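Pismont Outerwear: Frequently Asked Questions

Orders, sizing, care and returns for jackets, shells and insulated layers
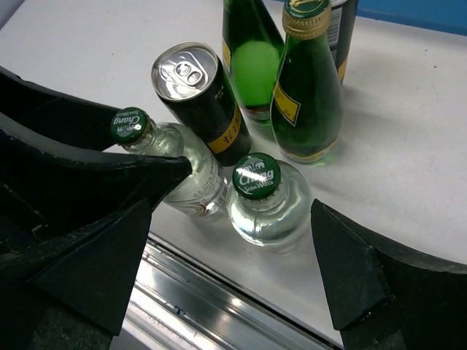
The answers on this page apply to all orders placed through the Pismont online store. Customers who purchased from an independent retailer should contact that retailer first.

How do I choose a size?
Measure the chest at its widest point over a light shirt and compare the result with the chart on the product page. Customers who fall between sizes should select the larger one if they intend to wear a midlayer underneath.

What is the difference between the Ollent and the Chou?
The Ollent is an insulated jacket intended for cold, dry conditions. The Chou is an uninsulated rain shell with a longer back hem and an adjustable hood. Many customers wear the Chou over the Ollent, and the two are cut to fit together in the same size.

Can the removable hood be purchased separately?
Yes. Replacement hoods are listed under part number 1078. Please state the jacket color when ordering, as older colors are stocked in limited quantities.

How should I wash my jacket?
Close all zippers, turn the garment inside out and machine wash cold on a gentle cycle. Do not use fabric softener or bleach. The Ollent may be tumble dried on low heat. The Chou should be hung to dry.

How long do I have to return an item?
Unworn items with tags attached may be returned within 18 days of delivery. Orders placed in November may be returned until the end of January. Return shipping is free for exchanges — refunds are issued less the original shipping charge.

Does Pismont repair damaged jackets?
Zippers, snaps and torn seams are repaired at no charge for two years from the date of purchase. Garments must be clean when they arrive. Repair requests are reviewed by Jadwiga Pietrzak in the service department, who will confirm the work by email before it begins.

Do you offer group orders?
Group pricing is available to clubs, schools and employers. Inquiries should be addressed to Fuad Jemal, Group Sales. Embroidered items cannot be returned or exchanged.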